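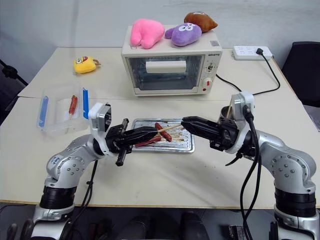
Two arms, one skewer, over the grill tray. Toaster oven at the back.

How to run the sausage demo at an open day

Wrote this up fast after our July open day because three people asked for it. Covers the two-arm table, the sausage routine and what to do with a crowd in the room. Does not cover installing the arms or training the policy -- see the Wudix setup page for that.

What you need

Both arms, mounted and homed
Two white tables, same height, pushed together
Metal grill tray with a raised rim
Small toaster oven
Clear plastic storage container
Toy sausages and wooden skewers. We use toy ones, they keep their shape all day
Power strip
A couple of plush toys if kids are coming
Laptop with Prasia on it (the runner, any build after 341)

Step 1. Tables

Push them together so the seam runs side to side, behind the work area. Not through it. Grippers catch on a seam, and if one table sits a hair higher you'll get misses all afternoon. Check with a ruler laid across. Fold up some card under the short leg if you have to.

Wipe the tops down. Dust shows up on white and the lights in a demo room are never kind.

Step 2. Place the props

Tray goes flat on the near table, right under where the grippers meet. Oven at the back, centered, window facing the arms. Container on the left of the near table, lid off. Put the lid somewhere you will find it again.

Skewered sausage goes in the container pointing away from you. If it's lying crosswise the left arm grabs the sausage end and everything after that is off.

Plush toys on top of the oven is fine. Keep them out of the work area in front.

Once it all looks right, mark the corners of the tray and the oven with tiny bits of tape. Visitors lean on tables. You will be re-placing that tray.

Step 3. Power and cables

Power strip at the right rear. Run the cord behind or beside the work area, never across the front. Arm cables bundled and tied, with enough slack for the wrist to turn all the way round. Turn each wrist by hand through its full range before you power up and watch what the bundle does. A tight bundle pulls the wrist and you get a fault on the third or fourth run, right when the room is full.

Step 4. Warm up

Home both arms
Open and close each gripper 10 times
Run the routine once at half speed with no sausage
Run it again at half speed with one
Then full speed

Don't skip the empty run. I skipped it in the spring and put a gripper into the tray rim. Small dent, long afternoon.

Step 5. The routine

Left arm picks the skewer out of the container and brings it over the tray. Right arm takes the end of the skewer. For a moment both are holding it -- this is the part people film, so don't stand in front of it. Then the right arm lays it down on the ridges.

If the skewer comes in at a slant thats ok. Slanted works. Where it fails is when the left gripper lets go early, and the fix is the release delay in Prasia, under Handover. Ours is set to 287 milliseconds. Start there and go up a little at a time. Too long and the arms tug at each other.

Second sausage is optional. Looks better with two on the tray but doubles your reset time.

Step 6. The crowd

Tape on the floor, one full arm's reach back from the table. Plus a bit.
One person talks, one person has a hand on the stop button. Never the same person
Say what is about to happen before you hit start
Reset between every group, even if it looks fine

Soo-ah Sun did the talking for us and kept it under four minutes a group. Good length. Anything longer and the back row starts wandering toward the Vitum table.

Questions you will get: can it cook, how much does it cost, is somebody steering it. Have short answers ready. We let kids call "go" and that went over really well, much better then the slides.

Step 7. Shut down

Park both arms before you cut power. Sausages back in the container, lid on. Unplug the oven first, then the strip. Save the log, Prasia overwrites it on next launch.

Common problems

Gripper closes on nothing -- container got bumped. Put it back on the marks.
Skewer spins in the fingers -- pads are worn or greasy. Wipe, then swap.
Arm stops halfway -- look at the cable bundle first.
Skewer snaps -- grip force too high. Drop it one notch, use a fresh skewer.

Pads: we've had over 4,000 grips out of the Ugwu ones, the old foam went much sooner. Will add part numbers when I find the box.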